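Lavska Suspends Use of Hand-Held Gripper Tools After Contact Pad Fault

SALEM — Lavska has suspended the use of 60 hand-held gripper tools after a fault in the contact pads caused several tools to release objects without warning. One operator was treated on site in February for a bruised foot and returned to work the same day.

The fault affects the Fallo model, which operators use to record grasping tasks for the company's Mamora automation program. An internal review found that the adhesive behind the rubber pads can soften during long sessions. When this happens, a pad may slide along the finger plate and the grip is lost, even though the operator is still holding the trigger closed.

The review covered 548 recorded sessions at the Salem site. Pad movement was confirmed in 40 of them. In most cases the object fell onto the work surface and no damage was reported.
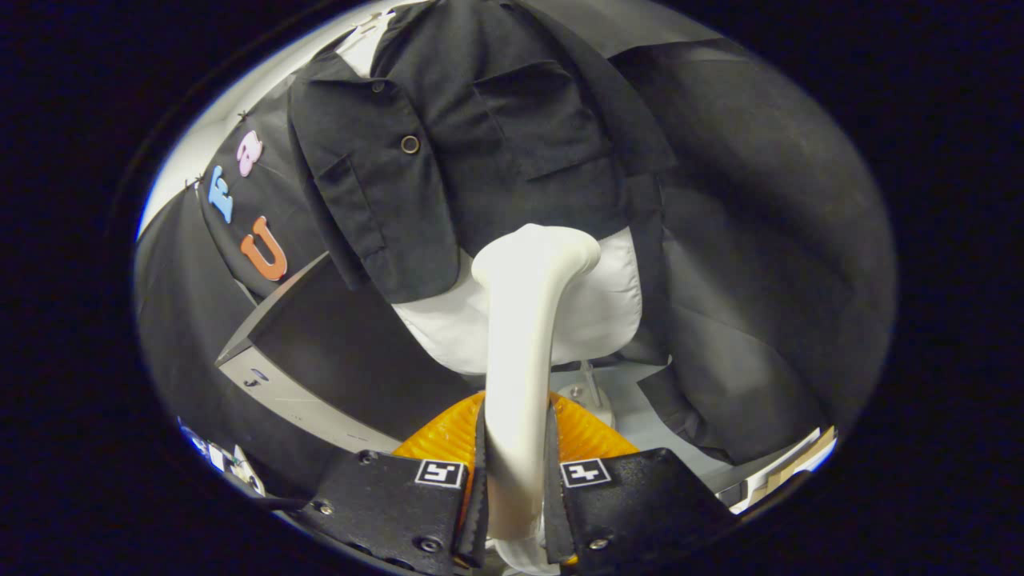

Sessions longer than 140 minutes accounted for the majority of confirmed cases. Smooth, rounded objects were dropped more often than flat or soft ones, and the review team has asked that such objects be left out of all recording plans until the repair is complete.

"An operator has to be able to trust that a closed grip will stay closed," said Eilif Tangen, head of operational safety at Lavska. "We received the first reports of slipping pads well before the injury, and they were logged as routine wear. They should have been passed to my office at that time."

Lavska will replace the adhesive mounting with a mechanical one on every tool in service. Each repaired tool will undergo a load test before it is returned to an operator. Reports of pad wear will now go directly to the safety office, and work with the tool concerned will stop until it has been inspected.

Recordings from the affected sessions have been set aside and will not be used in the Mamora program until they have been checked.

Partner sites that hold Fallo tools should stop using them and return them to Salem with the pads in place. Loose pads should not be glued back on — doing so may hide the fault during inspection. Shipping costs will be paid by Lavska.

Media and partner inquiries may be directed to the Lavska press office in Salem.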